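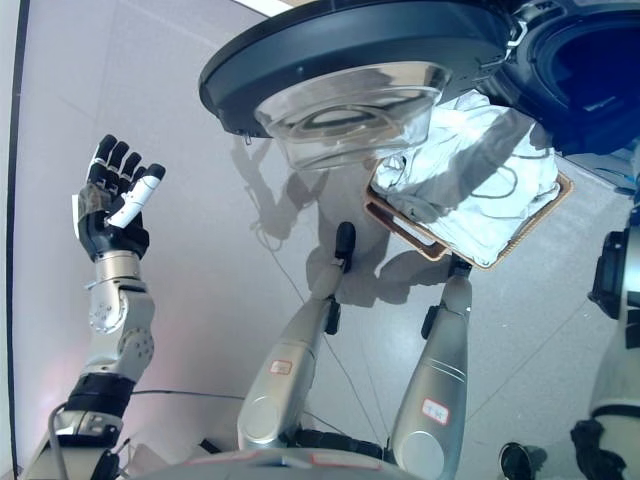
Reading time: 3 minutes

Week 8 handout: Can it do the chores yet?
Course notes by Marthinus Mokoena
Last revised 23/09/2020

Short answer: no. The rest of this handout is about why so many people will tell you yes, and how to check what they mean by it.

Start with the word "chore". When a company says its machine can tidy a room, it usually means the machine can move one known object from one known spot to another. Your grandmother means something else. She means the bowl goes in the cupboard, the cloth goes in the wash if it's dirty and back in the drawer if it isn't, and you don't leave a mess on the floor while doing either.

Hard things and soft things

A clear plastic bowl is hard for a machine to see. Depth sensors tend to look straight through it or get fooled by the shine off the rim. People who build demos know this, so demo bowls are often a nice bright colour. If you see a robot near a clear one, ask how it finds the edge.

A crumpled cloth is worse. A mug has one shape. A cloth has as many as you like, and the shape changes the moment you touch it. Picking it up is fairly easy, as any pinch will grab something. Folding it means finding two corners that may be hidden underneath. Put the cloth in a tray and there is a second problem, as the tray can tip while you're fishing about in it.

Fingers

We spent a good part of June's reading on hands. Five fingers look wonderful in a brochure. The question is how many of them do any work in a given task, and how often. Count grasps where the thumb and one finger would have done the same job. In the Skevine paper that was most of them, though the authors don't dwell on it. A hand with plenty of joints also has plenty of parts to wear out, and nobody's laundry budget covers that at present.

The Nornow trial

You should have read the Nornow report before class. The claim on page one is that the system "completed 306 household tasks". Go to the appendix and look at what was counted. Opening a gripper above a tray is in there as a task. So is closing it again. Once you group the steps into jobs a person would recognise, the total drops to roughly 8, and a human operator stepped in on 3 of those.

I don't think Nornow lied. I think they picked a unit that suited them, and the newspapers copied it down.

The Zandus shop-floor study is better. It gives the failures their own table and says what each one cost in minutes. Their machine was slower than the worker beside it at every station except one, where the parts always arrived in the same position. That fits the pattern we've seen all term: the more the building is arranged to suit the machine, the better the machine looks. Nobody wants to arrange a kitchen that way.

Things to ask of any demo

Was someone steering it? Remote control is a fair way to test the hardware, but it tells you very little about whether the machine can decide anything.

Was the video sped up? Look at a clock or a passing person if there's one in shot.

How many tries were there before the one you saw?

Who set the objects out, and who put them back afterwards?

What about the cables? A robot that trails wires across a floor has a short list of rooms it can visit.

Moodley's objection

Moodley argues that people said all this about dishwashers, and that we moved our plates and our habits to fit them. Fair point, and the best one on the other side. My reply is that a dishwasher is a box that does one thing and was sold as such. The general home helper is being sold as something that will cope with your house as it is. I'd hold it to that.

For next class

Read section 2 of the Zandus study. Then pick one chore you did this week and write out every step, including the ones you did without thinking (checking if the cloth was damp, shoving the chair in with your hip). One page, typed. Mark the steps you'd trust to a machine today, and bring a spare copy to swap.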